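**Progress report: two-arm table kit review, second period**

To: Maeve Quinlan, Wimthorpe equipment fund
From: Nahuel Echeverría
3 September 2024

The fund asked for a short report at the halfway point of the Natard review. The kit has been set up in the Toledo test room since July. This report covers the setup, the task work, the problems we met, and what we plan to do with the rest of the money.

## Where the kit stands

Gralex supplied the kit as a package: two arms, a shared mounting rail, grippers with wrist cameras, and a year of phone support. Ignacio Acuña and Pao-chu Kong bolted the rail to the table in one afternoon. The printed manual was good on the mechanical side and thin on the software. Two of the setup steps had the wrong menu names, and we have sent Gralex the corrections.

We chose kitchen clearing as the main task because the fund's interest is in shared kitchens. The work includes picking up bowls, cups and plates, handling leftover food, and using the dish rack. We kept to ordinary light tableware for this period. Glass and knives are left for later, if the review goes that far.

The most useful part of the kit so far is the wrist camera. When a gripper closes on a thin edge, the operator needs to know where both fingers are, and the overhead view often can't show it.
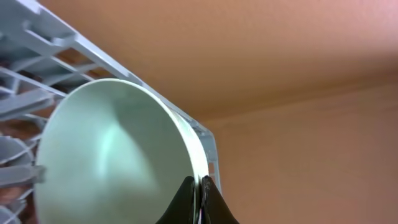

Patricio Retamal wrote the grip settings for each type of dish and keeps them in a shared file. The factory setting was too strong for light plastic and we lowered it. Changing a setting means stopping the session and reloading the profile. Gralex says a later release will remove that step — we have no date for it.

## Task work

The kit completed 11 full clearing sessions in this period. A session counts as full when the operator goes from the first pickup to the last without a restart. Sessions that were stopped are logged separately, with the cause.

Food is harder than dishes. Small pieces roll, and crumbs end up on the boards and trays. We now wipe everything down between sessions, and the cleaning time is included in the labor figures we will send with the final report. 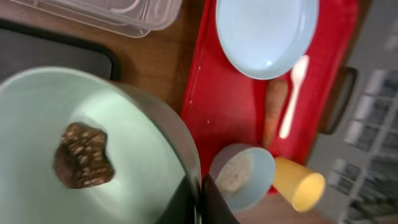

*Wrist camera view of the tableware, with a piece of food in the green bowl.*

Pao-chu has asked that we keep the mix of items the same until the end of the review, so that sessions can be compared. I agree with her. Ignacio would like to add metal pans sooner. We can revisit that once the base set is finished.

## Problems and fixes

Cable routing took more time than planned. The gripper cables need enough slack for the full reach of the arm, but a loose loop can catch on a rack or a cup handle. We went through the routing twice with Gralex support and changed the length of the loop at each wrist.

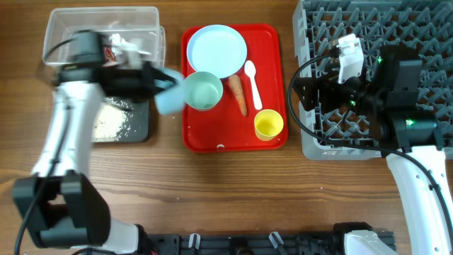 Photo: Natard review team, Toledo

Speed is still a limit. At the default speed the arms are smooth but slow, and raising the speed makes placement in the rack less exact. Patricio is testing a setting that moves fast between stations and slows near the target. I would call it promising, but we need more sessions before we report a result.

Support has been fair. Calls are answered the same day. Written questions take longer, and 2 of ours are still open: one on spare finger prices and one on exporting the session logs.

## Next period

We have 20 sessions planned, using the same table layout and items.

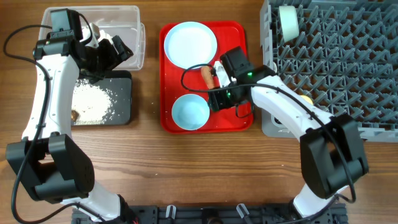 *Both arms over the table, the right gripper holding a long brown item above the red tray.*

Spending is within the approved budget. The only request is that the unspent travel money be moved to spare parts, mainly gripper fingers and cable clips. If you agree, please confirm in writing so Ignacio can place the order with Gralex.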